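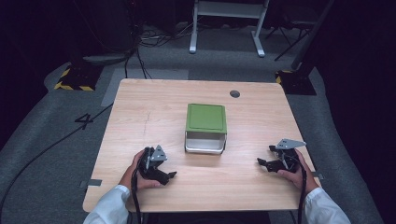

Green lid, see-through front, on the work table

Small storage boxes with front panels - do you stack them or not?

Started by gridline_sam in Desks, Shelves and Small Storage

gridline_sam
Oct 31, 2020

I'm setting up storage for a shared work room. Gray carpet, light wood-look tables with rounded corners, one wall of open shelves. Everything small currently lives in drawers and it takes forever to find anything. I want to move it all into small boxes with a clear or open front so people can see what's in them from a standing position.

The one in the photo is the kind I mean. White cloudy body, square green lid with a bit of a raised rim. I like that the lid lies flat. I bought it as a single to try before ordering the rest.

Questions:

Do lids with a low rim like this hold a second box in place, or does the top one slide off when somebody bumps the shelf?

Has anyone compared Zadley boxes with the Mamana ones? The shop here carries both and the price is close.

Budget is 137 dollars for everything, labels included. Contents are screws, cable ties, adapters, spare pens, nothing very heavy.

palletboy
I have both at home. The Zadley lids fit tighter. The Mamana ones are easier to get off with one hand. If people are going to be in and out of them all day I would take Mamana. If they mostly sit there, Zadley.

I stack two high and leave it at that.

mrs_tupper
Don't stack them at all. You buy a box you can see into and then you put another box on top, so now you have to move the top one every time you want something from the bottom one. Put in more shelves, closer together. A shelf board costs less than the time you lose.

palletboy
She's got a point if the shelves are adjustable. Mine aren't.

gridline_sam
Ours are adjustable but the pins are a pain. It was all set up in June and I've moved one board since then. I could add two more boards if I find matching ones. The shelving is from Volter, and I don't know if they still sell that depth.

kettle_and_co
Voting for stacking. The rim is there for a reason. If the base of the upper box is a little smaller than the lid it sits inside the rim and stays put. Turn the box over and see if the base steps in. If it does, you can go three high with light stuff. I have a closet full of craft supplies done this way and it has held up fine.

mrs_tupper
A closet at home is one person. He said shared room. People in a shared room do not put the top box back. They leave it on the table and next thing the table is full of boxes.

kettle_and_co
Then they'd leave the single boxes on the table too. That's a people problem and shelves won't fix it.

mrs_tupper
We disagree, fine. I ran a supply room with 3,000 small parts in it and we gave up on stacking in the first year.

gridline_sam
Tried the base. It steps in, but only slightly. I'll buy a second one tomorrow and try a real stack before I decide.

Another thing I should have asked. The tabletop has a strong grain to it and I've been wondering whether to put something under the boxes that stay out on the table.
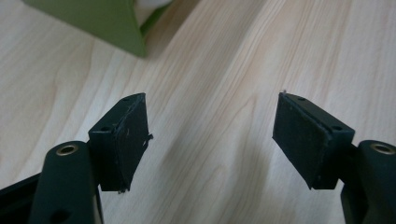

The surface is mostly fine but I found a thin line on it, left of the middle, and I can't tell whether it's a scratch or pencil. I haven't tried an eraser yet. There are going to be two or three boxes out on each table all the time, and they'll get pushed back and forth. Felt pads? A mat? I don't want to cover the cable hole in the far corner, so a full-size mat is out unless I cut it.

old_dowel
Eraser first, a plain white one. If it's pencil it will come up in two passes. If it's still there after that, run a fingernail across it. If your nail catches, it's a scratch and you live with it.

For the boxes, felt pads work on wood but they collect grit, and then the grit does the scratching. I'd use a thin cork sheet cut to the size of the box. You can wipe it and flip it.

palletboy
Plastic boxes that size aren't going to scratch anything by themselves. It's what gets under them. Wipe the table once a week and skip the cork.

old_dowel
Once a week in a shared room? Good luck. Cork.

hallwaylight
Coming in with a vote for trays. One shallow tray per table with the boxes standing on it. You can lift the whole thing off when you need the table clear, and it marks out where the boxes go back. We use Ndlovu trays at work, the low ones. They have a soft underside, so that takes care of the surface as well.

Only complaint is that they come in one size and it's a bit wide for narrow tables. Measure before you buy.

gridline_sam
I like the tray idea. The tables are big enough. Does the tray lip get in the way of seeing the front of the boxes?

hallwaylight
No, it's low. You lose the very bottom of the front panel. If you put labels on, put them up near the lid.

mrs_tupper
Label the body of the box and leave the lid alone. Lids get swapped. All your lids are going to be the same green, and the first time someone opens two boxes at once your labels are wrong.

kettle_and_co
Agree with mrs_tupper on this one. Mark it down.

tinfoil_ted
Why label at all if you can see in? Half the reason to buy that kind of box is not needing a label.

gridline_sam
Some of the adapters look the same from a foot away. I'd label those and leave the pens alone.

tinfoil_ted
Makes sense. Paper tape and a marker then. Label makers are slow and the tape costs more than the boxes. I did a garage with one and ended up peeling half of them off when I moved things.

old_dowel
Marker on paper tape fades if the shelf gets sun. Pencil on paper tape doesn't.

gridline_sam
Update. Two things.

The line on the table was pencil. Gone with an eraser, thanks old_dowel.

I got the second box and stacked them. The top one stays put if you nudge it from the front, but it will slide if you push it from the side. So I'm going with singles on the shelves and two more boards. Volter still has the depth but only in white, which will look odd next to the others. I can live with that.

Went with Mamana for the rest because of the lids. Getting one tray to try on one table first.

kettle_and_co
From the side, sure. Put something next to it and it can't slide. But it's your room.

mrs_tupper
Good choice on the boards. Put the screws at waist height, they're the heaviest.

quietshelf
Same setup here, reading along. Is the cloudy plastic clear enough to tell screw sizes apart? I'm sorting a big mixed lot, 2,000 pieces, and I don't want to open every box.

gridline_sam
Through the front panel, yes, if the light is decent. Through the sides you only get a shape. I'd still write the size on.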